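Workbook, Clendville room
1/17/19
Kitchen set, sorting and relabelling

Carried on from where the last entry stopped. The Merrick order has come in (delivery note 213) and is now mixed in with the older Fasasance pieces, so most of the morning went on deciding what to keep as a set and what to put back in the cupboard.

Started with the crockery. The old plates and the new plates are close in size but do not stack well together. The new ones have a slightly steeper edge and the pile leans after the third or fourth. Stacked old with old and new with new and it stopped leaning. Wrote OLD and NEW on masking tape on the shelf edge. Proper labels when the label printer has tape in it again.

Bowls are less of a problem. They nest, apart from one with a moulding lump under the foot. Filed the lump down by hand. Still rocks a little on a hard surface, fine on a cloth. Left it in the set.

Cutlery: not touched today.

Play food took longer than expected. The fruit that comes in halves has to be checked as pairs, and several halves have lost their partners. Any half without a partner goes in the shallow drawer, not the bin, as they do get used on their own as cut fruit. Please don't throw these out. Somebody cleared that drawer in October and we were short for weeks.

Bottles: ketchup label lifts at one corner if it is washed in hot water. Use lukewarm water and a soft cloth and keep it off the label. Tried a dab of PVA under the corner of the spare and pressed it under a book over lunch. Held when I picked at it with a nail. Will see how it looks after a few more washes before doing the others.

Colanders: the small holes hold on to washing-up liquid. Rinse from the back, then shake, then stand on end. Laid flat on the draining board they were still damp at four o'clock. A dry toothbrush gets the fluff out of the holes.

Cost of the Merrick order was £16 more than the quote. Delivery was not on the quote. Asked for a corrected copy.

Table layout. Tried the long layout first (crockery in a line at the back, food in front) and did not like it. Everything at the back ends up behind something else. Went back to a looser layout with the tray as the middle of it and the rest placed round the outside. Food that rolls should either go in the tray or on its flat side. The banana stays where you put it. The whole oranges do not, and one has already been under the radiator.

The tray rim is high enough to keep a bottle in if it is laid down, and the bottle is better laid down anyway. Standing, it gets knocked over by sleeves.

Colours as laid out: pale green for plate and colander, light blue for the bowl, grey-purple for the tray. The red of the ketchup, the strawberry and the small round fruit is the only strong colour apart from the orange. I had wanted to swap the tray for the cream one from Prumano, but cream on the white table is hard to see the edge of. Keeping the grey-purple. 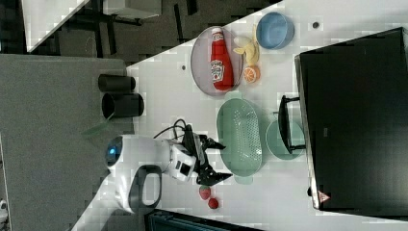 R. Tolland

Layout as left on the table: ketchup lying lengthways in the oval tray, banana beside it with the half orange below, blue bowl above the banana near the edge. Colander and round plate are together further along, with the black rack overlapping the plate. I would move the plate clear of the rack next time. Partly covered, it is easy to miss when packing up.

Spacing between the tray and the fruit is about right for me, but anyone with a wider tray will want to shift the fruit along first. The colander can go either way round.

Cupboard: top shelf is now crockery only. Middle shelf is trays and colanders. Food goes in the lidded tub at the bottom, bottles upright along the side so the labels don't rub. The cupboard number on the stock sheet was wrong (it had the one by the sink), corrected to 6. Stock line for the set is 2,801 and the description still says "tea set", which I can't change from my login.

Carpet needs going over before anyone kneels on it to fetch things. There is grit by the table leg from the boots this morning.

To do
- cutlery, sort and wash
- tape for label printer
- check glue on spare ketchup label
- look behind the radiator for missing orange halves
- reply about the quote
- ask if Prumano do the oval tray in a darker colour, same size

Shelf tape in the cupboard is temporary. Leave it on until the printed ones are up.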